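About Sanbridge Music School
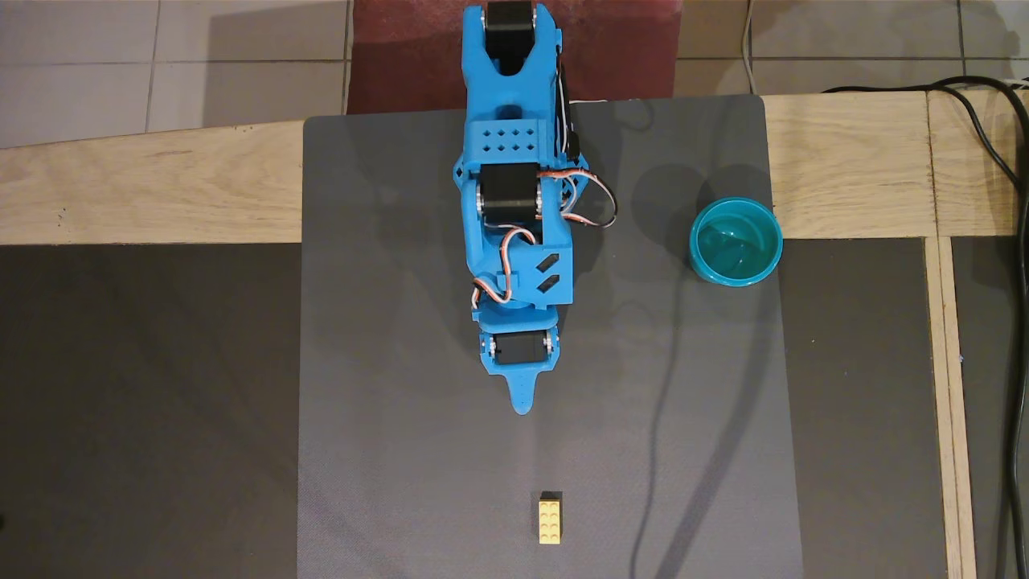
A yellow LEGO brick and a teal cup on the gray mat.

Hello and welcome, and thank you for wanting to know a little more about us than the price of a lesson! Sanbridge Music School is a small, independent school for people who want to learn an instrument, or go back to one, or simply sing in a room with other people on a rainy evening. We teach piano, violin, viola, cello, guitar, flute, clarinet and voice, and we have a beginners' group for children from the age of four, with lots of clapping and marching and a fair amount of lying on the floor listening to low notes.

How we got started

The school was founded by Kinga Szekeres, who had been teaching piano in her own front room for years and had run out of places for parents to sit. The upright piano was against one wall, the couch was against the other, and if a family came early they waited in the kitchen with the dog. When the old Inskip shoe store came up for rent, she went to look at it on her lunch break, sang a scale in the stockroom, liked what she heard, and signed the lease that same week. Her husband still brings up the fact that she hadn't asked whether the heat worked. (It did, mostly.)

We opened that June with one piano, two music stands and a sign painted by one of Kinga's adult students. The sign is still over the door, and if you look closely you can see where INSKIP shows through the second coat of paint. We have been asked many times whether we plan to cover it up properly and we really don't. People in the neighborhood still give directions by the shoe store, so it's quite useful to us.

Soledad Campos joined in our second year to teach cello, and she now directs our string program and both ensembles. Soledad came to the cello late, at fourteen, on a school instrument with a crack down the front, and she has a special soft spot for anyone who thinks they've left it too long. If that's you, please ask for her when you call. She'll talk to you for a good while and you will probably come away with a loaner cello.

What lessons are like

Private lessons are once a week and follow the school year, with a shorter summer session for those who would like to keep going. Students have the same teacher from one week to the next, and we try very hard to match people up well at the start. If it isn't the right fit, tell us, and we'll find you another teacher. No one's feelings will be hurt, and we've all been on the other side of it ourselves.

We don't follow a single method. Some of our teachers use a standard set of books, some write out little exercises by hand, and Kinga is known for sending children home with the tune from whatever cartoon they happen to be stuck on, arranged for the five notes they know. What we do all share is a belief in reading music early, playing with other people as soon as possible, and practicing in short stretches. For a young beginner, ten minutes after breakfast is plenty. We would much rather have those ten minutes than a tearful hour the night before a lesson.

Ensembles and the adult choir

The Skorkis Ensemble is our group for intermediate string players and is named after Skorkis Street, where we rehearsed for one long winter while our own ceiling was being fixed. Our junior strings meet right before them, and the two groups play one piece together at the end of each term, which is always louder than we expect and always the one the grandparents ask for again.

The adult choir has no audition. You don't need to read music, and you don't need to have sung since fourth grade. We do folk songs, some rounds, a little gospel and, every winter, the same arrangement of the same carol, by popular demand. Bring a pencil and something to drink.

Our recitals

We hold two recitals a year in the hall behind the library, a lovely plain room that seats 122. Every student is invited to play and none is required to. Programs are kept to 90 minutes, with an intermission and cookies, and the youngest children go first so that they can enjoy the rest of it with their shoes off.

Instruments and help with fees

Our lending closet lets families borrow an instrument for as long as it fits the player. It began with a single quarter-size violin and has grown mostly through people cleaning out their attics, so if you have a clarinet under a bed somewhere, we'd love to hear from you! We check and clean everything before it goes out, and we'll show you how to look after it.

We also set aside money each year for reduced fees. There's a one-page form at the front desk, and only Kinga reads it. Please don't be shy about asking for one.

Come and see us

The best way to get to know the school is to stop in on an afternoon when lessons are running and sit in the hallway for a bit. You'll hear three pieces at once, and someone will offer you tea. First lessons are free for new students of any age. Call the front desk or leave your number in the book by the door, and one of us will get back to you as soon as we're between students.

Page last updated Apr 7, 2026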